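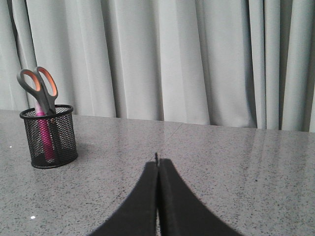
Gray countertop, a little of it. Thread about buses.

Ville Laitinen
They have redesigned the bus network in Vonstead. I know this because I stood at my stop for 40 minutes this morning, next to a sign that said the stop had been "enhanced."

The enhancement is that the bus doesn't come there anymore.

Background for out-of-towners: we used to have the 9. The 9 went from Durkby to the hospital by way of everything. It went past the library, the hardware store, both high schools and, for reasons lost to time, through the parking lot of a carpet warehouse that closed when I was in college.

Nobody got on at the carpet warehouse. Nobody got off. The driver would open the doors, wait, and close them again. I always found it kind of soothing.

The 9 is now the 126. I asked the woman at the transit desk where the other hundred-odd routes are. She said there are 10 routes. She said it like I was the one who'd been careless with the numbering.

Apparently the first digit is the "corridor," the second is the "service tier" and the third one is still being finalized. So I ride a bus whose last name is pending.

The 126 is faster, I'll give it that. It gets from Durkby to downtown in no time at all, mostly by leaving out the people who live in between. I am one of those people.

My new stop is at Fillwood, at the bottom of the hill. The old stop was at the top of the hill. I live at the top of the hill. The online trip planner shows this walk as a flat dotted line, and I'd like to meet whoever drew it and go for a stroll together, with groceries.

Speaking of groceries, the 9 also stopped outside Ríos, where the bread is. You could hop off, buy a loaf and catch the next one home on the same fare. I did this for years and considered it the closest I'd ever get to beating the system.

Now it's two fares and a transfer. The transfer is four minutes if everything goes well, or an hour if a guy in front of you pays in dimes. Today there was a guy. He had a lot of dimes.
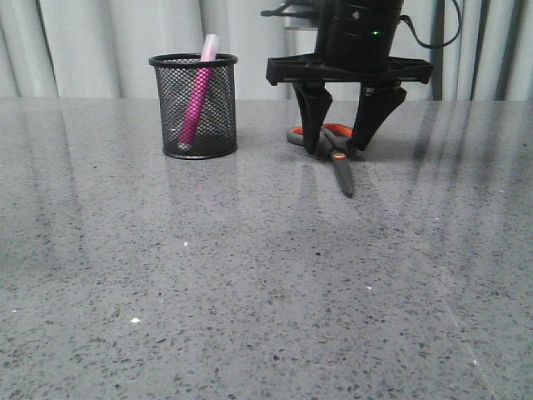 Anyway, I went to the feedback session in May, before any of this happened. They gave us stickers. Green meant "keep," orange meant "rethink." We stuck them on a big map and everyone was very polite about elbows.

By the end you couldn't see the 9 for green stickers. It looked like a hedge. I remember thinking, well, that's settled.

The summary report says residents showed "strong engagement along the legacy corridor." I have read that sentence several times and I believe it means the hedge.

Fair is fair - the new buses have working heat, and the screen inside tells you the next stop. It was one stop behind the whole way in, so it's more of a memoir, but I liked the font.

Also the driver is the same guy who drove the 9. I asked him if he missed the carpet warehouse. He said he still slows down when he sees the sign.

Somebody in the replies is asking why I don't just drive. I have seen how I drive.

If you also got enhanced, the comment form is open again. It's on the transit page under "Completed Projects." I filled mine out on the walk up the hill, and had to sit down on a wall halfway to do the second page.

Will report back on whether the evening bus exists. The schedule has it down with a little asterisk, and I can't find what the asterisk goes to.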